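Annual putting away of the winter coats has begun. It's September, you say, surely they should be coming out? Correct. I am putting away last winter's coats in time to get them out again for this one. A thread.

Background for new followers: the coats have spent the whole summer on the back of the bedroom door. It has not closed since spring. It sort of leans.

Beca Maddocks (sister-in-law, alphabetises her spices) told me in June that all they needed was a good fold and a box. I said I'd do it that weekend. She has since asked me twice how it went and I have since told her twice that it was going well.

Anyway. Everything off the hook and on to the bed. This is stage one and I'm already counting it as an achievement.

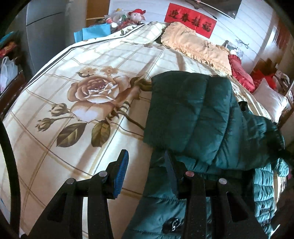 I've owned puffer jackets for most of my adult life and I still fold them as if I'd been handed one for the first time by a stranger at a bus stop.

The trouble is the air. You fold a jumper and it stays folded. You fold a padded jacket and it breathes in, very slowly, and by the time you've come back with your tea it's sitting up.

Checked all the pockets before going any further. Haul so far: one glove, a receipt from Jenkins for a mop head, 16 pence, and a cough sweet that has become part of the lining.

The mop head was for a mop I no longer have. I stood there for a while thinking about that mop.

Branwen Edwards has replied to say she just rolls hers. Branwen, I've seen your hall cupboard. I was hit by something that came out of your hall cupboard.

Fine, I tried rolling. It makes a lovely tight sausage for as long as you are kneeling on it. I can't kneel on it until November.

Somebody else is recommending vacuum bags. I did vacuum bags. I bought a pack of 6 from Floron and by Christmas every one of them had quietly let go on top of the wardrobe. Woke up to a hiss one night and thought it was the boiler.

Also they come out looking like crisps. I wore a vacuum-bagged coat to a christening and a child asked me if I'd been in a suitcase.

So we're doing this the old way, with sleeves. The method, as taught to me by a woman on the Prudov stall at the market who clearly thought I was a bit slow:

Zip it up first. Yes, all the way. I know.

Lay it on its back and smooth it from the collar down, and keep your hand flat. If you pat it you're just moving the air to a different room.

One sleeve in across the body. Squash. Then the other sleeve in on top of it. Squash again. She was very firm about the squashing.

Then bottom up to the middle, and the hood or collar down over that, and you should have a parcel. Mine have so far looked more like a parcel somebody has already opened and sent back.

I have got as far as one sleeve.
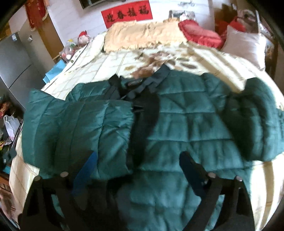
Sleeves are where I always lose my nerve. Go in too far and there's a great lump in the middle, not far enough and the cuff sticks out of the finished thing as if it's asking to leave the table.

Tea break. Found the other glove. It's not the other glove, it's another left one.

Somebody has asked why I don't do this on the floor. Because I can get down to the floor quite easily and the return journey is a separate project.

Update: first jacket folded. It is in the Skarnetti box, the one that was sold to me as holding "a full season's outerwear". It holds one jacket. I don't know whose season they measured.

Update to the update: lid's off again. It didn't pop, it just rose, with a sort of dignity.

I've put a dictionary on it. Finally getting some use out of the dictionary.

Beca has now seen the thread. Her message reads, in full, "is this still the June one". I've left it on read while I think of a way to say yes that makes it sound like a decision.

Tips gratefully received in the replies, with these exceptions: vacuum bags, rolling, getting rid of a few, and "have you thought about hooks". I have thought about hooks. Hooks are how we got here.

Second jacket done and in a pillowcase, which Branwen also suggested and which, annoyingly, is very good. The pillowcase keeps it all pinned in. It looks as if I've got a spare pillow nobody would want to sleep on.

Now it's half four, the bedroom door closes for the first time in months, and I've just looked at the forecast for tomorrow morning.

Four degrees. Does anyone remember which one I put in the pillowcase?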